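Re: [follham-scorers] Pitch counts in suspended games

On Saturday, Nazma Marikar wrote:
> The Brimley game was stopped in the 7th with their starter at 36
> pitches for the inning. When it resumes, does his count carry over,
> or does the sheet start again at zero? Vurnix lets me do either.

It carries over. A suspended game is one game, so the pitcher keeps his line and the total stays on the original sheet. Open the old record in Vurnix and choose Resume. If you choose New, the software creates a second game ID and both starts count toward his season.

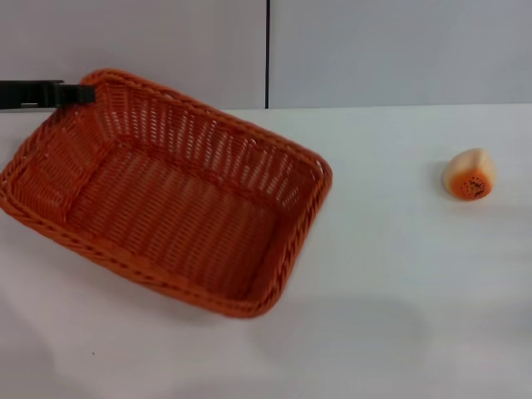

The rest-day check is separate. It runs on calendar days and reads only the pitches thrown on each date, so enter the resumption date in the second date field. Leave the first one alone. Game 3158 was entered with both fields changed, and the report showed a pitcher with no rest days owed after a full outing.

Substitutions follow the same rule. A player removed before the stoppage can't return. A player added to the roster since then may enter, provided he wasn't already used by the other club.

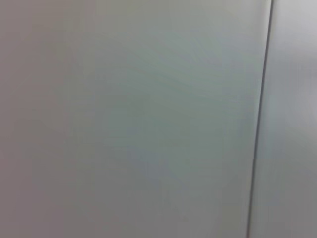

Jitendra Srivastava
Scoring Coordinator, Follham Baseball League

One correction to my May note: the limit on a resumed inning is checked after the batter is finished. If the pitcher reaches the limit mid-batter, let the at-bat end and record the full number. Ashok has the old sheets if you need to compare totals.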